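Sirkka Lahtinen
I have started again with the old desktop computer from my brother. He wants to throw it away, I want to keep it for the photos and the letters. This week I opened the case for the first time.

Tarek Saliba told me to begin with the dust and to touch nothing else – good advice for me. 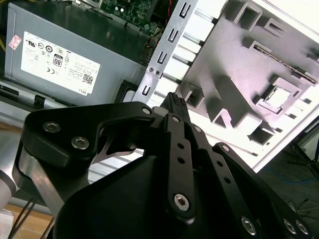

My question is now about the power supply. I have a second-hand one from Besska for 30 euros, but I do not know if it will fit. The old one has DELL on its big white label, and an 80 PLUS badge too, so I will compare both labels before I buy anything more.

Tomorrow I look for my small screwdriver.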